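Notebook, October, Radberg sourdough test, batch 2

Starter fed at 104 g flour this time, same water as before. Kitchen temperature 20 degrees in the morning.

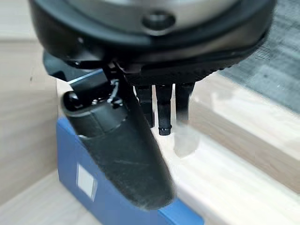
Giang Nghiêm wrote back that the sour smell after the night is normal with rye, and I should not throw the starter away but feed it one more time before I judge. She also thinks my jar is too tall for so little flour. I will keep the jar for now, otherwise I change two things at once and learn nothing.

Dough mixed at 9:15 with the Trirneck flour. It takes the water slowly. I let it rest before the salt, then folded it 2 times, with a longer break between. The surface became smooth but still tears if I pull quickly.

The crust of batch 1 was good, the crumb too dense near the bottom. I suspect a short proof, maybe also the cold tray. To do: put the tray in the oven earlier, write down the proofing time (forgot again), ask Shetty for the remaining bag of coarse rye.

Baking is tomorrow after lunch. The label on the jar is still from batch 1, must be changed.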